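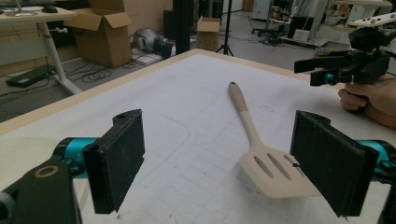 Werkstattbuch Leimküche, 13. Oktober

So, dritter Anlauf mit dem Hautleim, und diesmal schreibe ich gleich mit, sonst weiß ich in einer Woche wieder nichts mehr. Der Sack Perlen von Plonier ist angebrochen, die Charge hat die Nummer 2785 (die alte war 2726, davon steht noch ein Rest im Schrank, bitte nicht zusammenschütten!). Die neuen Perlen sind dunkler und riechen strenger, quellen aber schön gleichmäßig. Ich habe sie gestern Abend mit kaltem Wasser angesetzt, eins zu zwei nach Gewicht, und heute früh war der Topf ein fester, wackeliger Pudding – genau so will ich das haben.

Wasserbad auf 60 Grad, Deckel drauf, nicht rühren, bis sich alles von selbst gelöst hat. Beim zweiten Anlauf bin ich ungeduldig geworden und auf über 70 gegangen, den Leim konnte ich danach vergessen, der zog keine Fäden mehr. Heute lief er vom Spatel wie warmer Honig, erst ein Band, dann einzelne Tropfen. Ein kleiner Schluck Wasser kam noch dazu, dann passte es.

Geleimt habe ich die Sprossen vom Lirnasside-Stuhl, also die vier unteren und die eine hintere, die immer rausrutscht. Zapfen vorher von altem Leim befreit (warmes Wasser und ein Lappen, sonst nichts) und die Teile mit dem Föhn angewärmt. Das Anwärmen macht wirklich viel aus! Ohne hat man vielleicht eine halbe Minute, mit Föhn konnte ich in Ruhe ansetzen, ausrichten und zwingen. Die Zwingen bleiben bis morgen dran, Finger weg.

Proben: fünf Stück Buche auf Buche, fünf Buche auf Esche, Fugen mit 800er ganz leicht überschliffen. Mir kommt das inzwischen zu glatt vor, beim nächsten Mal nehme ich die Flächen direkt vom Hobel. Liegen beschriftet auf dem Regal neben dem Fenster. Brechen frühestens übermorgen.

Offen:
Furnier für die Ngau-Schatulle, da fehlt mir noch ein Streifen an der Rückseite.
Harnstoff nachbestellen, bei Cosier unter 3354, kleine Dose reicht.
Thermometer prüfen, das zeigt im Eiswasser fast zwei Grad zu viel.
Leimrest steht im Kühlschrank, untere Klappe, Glas mit rotem Deckel. Hält bis Ende der Woche, danach bitte weg damit, im Februar hatten wir Schimmel und den Geruch brauche ich kein zweites Mal.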